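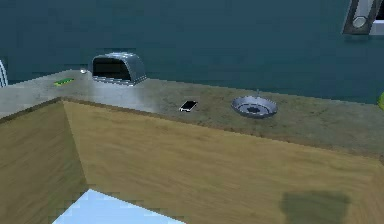
Dark teal kitchen wall: repaint the whole thing or live with it?

Posted by Plerkham in Home & Kitchen, Fri 28 October

Hi all, long-time reader, first post, so be gentle with me!

We moved in over the summer and the kitchen came with a very dark teal wall behind a speckled gray counter. At first I loved it. It felt like a fancy restaurant. Now that the evenings are drawing in I am making dinner in what feels like the bottom of a pond, and I keep going back and forth on whether to paint it out before my in-laws come in November.

I got one quote from a local painter and it was 1,295 for the kitchen, including two coats of primer, which made me choke on my coffee a bit. I can paint. I did our old bedroom and the hallway and nobody complained (well, my husband complained about the ceiling line, but he didn't pick up a brush). What I have never done is go from something this dark to something light. Do I really need a special primer? Will the teal ghost through cream paint forever?

The other thing is that half of me doesn't want to lose it. The color is gorgeous at noon. Should I try lights first? I have a bread box and not much else I'd want to keep back against that wall, so there's room for a lamp or one of those strips.

Oh, and there's a little patterned piece up on the wall that I'd like to keep wherever we land, so bonus points if you can tell me what color goes with gold and olive.
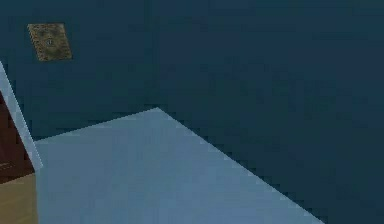

The wall, with the little gold and olive piece up on the left

Thanks in advance!

Brikovden

Lights first, definitely. I lived with a navy kitchen for 4 years and the problem was never the paint, it was one sad bulb in the middle of the ceiling. We stuck LED strips under the wall cabinets (if you don't have wall cabinets, a plug-in sconce does the same job) and it was like getting a new room. Go for warm white. I bought the cool ones to begin with and my chicken looked gray, so those went to the garage, where they are great.

If you still hate it after a couple of weeks, then paint. You do need a stain-blocking primer, but you don't need a painter to put it on. Have the store tint the primer gray, halfway between your old color and your new one. It sounds backwards when you're headed for cream but it covers much better than plain white. One coat of that, then two coats of a decent washable paint. Three if you buy the cheap stuff, and then you haven't saved anything.

Wash the wall before you start! Kitchens are greasy even when they look clean - dish soap, a sponge, then rinse with plain water and let it dry overnight. I skipped this once and the paint peeled off behind the stove in one long strip, like a sunburn.

For colors, gold and olive look nice with a warm cream, or a soft mushroom if you're scared of yellow. Get sample pots and paint them on big pieces of cardboard so you can move them around and look at them at night too.

Nunari

just paint it white. everyone regrets dark kitchens

Grīnberga

Please don't just paint it white, lol. Bright white next to gray speckled counters can look kind of cold, and then you're back here asking how to warm it up.

I agree with most of what Brikovden said. One thing I'd add is to check the sheen before you start. If your teal is satin or gloss, give it a light scuff with fine sandpaper and wipe off the dust, or the primer has nothing to hang on to. If it's flat you can skip that part.

Also, have you thought about doing only the bottom half light? I did that in my laundry room, dark on top and cream below with a thin strip of wood in between, and I spent 20 on the wood and already had the paint. You'd keep the color you love at noon and get some bounce around the counter where you're chopping. Tape the line with the good tape and pull it while the last coat is still a little tacky.

I wouldn't do any of it the week before the in-laws, though. Mine still smelled of paint when my sister stayed over and she slept with the window open in her coat.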